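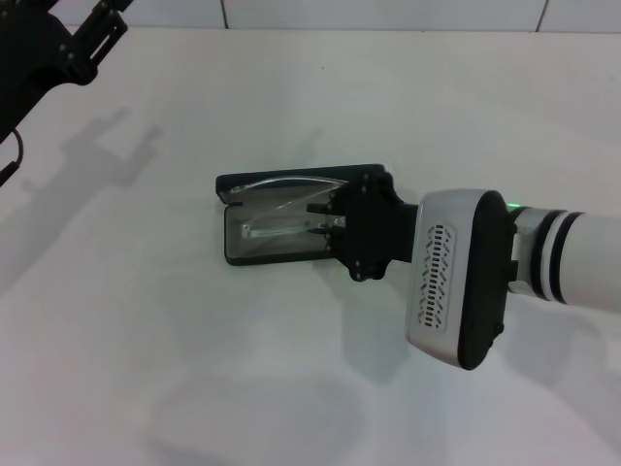

The white table against the tiled wall.

Bronport Observatory -- Walk-Through Checklist Before a Public Observing Night
Filled in for the August session, with comments for whoever has the next turn

Please work down the list in the afternoon while there is still plenty of daylight in the dome. I have left my comments in after each item, and I know they run on a bit, but I always loved finding other people's notes on the old sheets, so I hope you will forgive me!

DOME AND SHUTTER

1. Shutter opens and closes fully, both directions. OK
Comment: Ran it twice. There is still that groan near the top of travel, the same one we have all been hearing since spring, and I put a little grease on the lower track while I was up there. Keep your hand on the stop button the whole way.

2. Dome rotation, full turn clockwise and back. OK
Comment: A touch slow past the north mark. Watch the hanging cable there; I tied it up again with two fresh ties.

3. Handrail and stairs to the observing floor. NEEDS WORK
Comment: The third step has a lifted tread. I taped it and put the yellow cone beside it, but tape is tape, and it should be screwed down properly before a school group comes through. The limit on the upper floor stays at 24 visitors.

4. Red floor lights. OK
Comment: All working, and what a pleasure to write that. The dimmer for the east side sticks, so give it a good firm turn.

TELESCOPE AND MOUNT

5. Counterweights locked, safety bolt in place. OK
Comment: Checked by hand. Please do the same even if the sheet from the last session says it was done.

6. Solar filter on the Thaler refractor, checked for pinholes and scratches. OK
Comment: Held it up to a bright lamp in the workshop and went over it slowly, front and back. The cap on the finder scope has to be on too -- I know the finder looks harmless, but it gathers enough sunlight to hurt an eye or burn a sleeve. If the filter ever shows a pinhole, retire it that same minute.
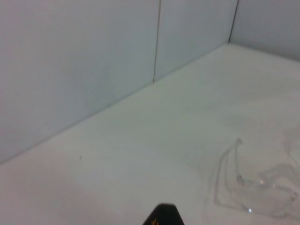
7. Eyepieces and small optics inspected before they go upstairs. OK WITH REMARKS
Comment: The 38 mm eyepiece has a smear on the field lens that I left alone, as I would much prefer it cleaned by somebody with steadier hands than mine. The rest are fine. Do your inspecting over a smooth, pale surface, so that a dropped set screw shows up right away (I once spent most of an evening on my knees over a speckled countertop, and I can't recommend it). Caps go back on before anything is carried up the stairs, please.

8. Emergency stop on the Danus mount. OK
Comment: Pressed it during a slew and the mount halted as it should. It has to be twisted to release before the drive will start again, and it took me a good few minutes to remember that.

VISITOR AREAS

9. Fire extinguishers, gauge in the green, tag current. OK
Comment: The one by the library shelves was hiding behind a coat rack. I moved the coat rack.

10. First aid kit. NEEDS WORK
Comment: Low on bandages, and the cold pack is gone. I have put both on the shopping list.

11. Path from the parking lot, clear and marked. OK
Comment: Swept the gravel off the ramp. The rope lights go on at 8:30 p.m., before the first cars come up the hill.

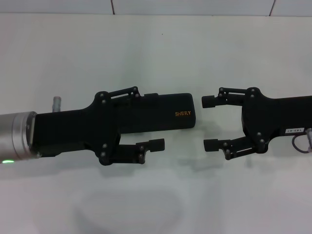
Two grippers at the white table, fingers open.

12. Storage cabinet locked, key returned to hook 2. OK
Comment: The solvent bottles are upright and labeled. The Testano lens cleaner is nearly empty, and a fresh bottle is on order.

STILL OPEN FROM THIS SHEET
Third step tread, first aid supplies, smear on the 38 mm eyepiece. Please initial each one when it's done and leave this page in the clipboard by the dome door.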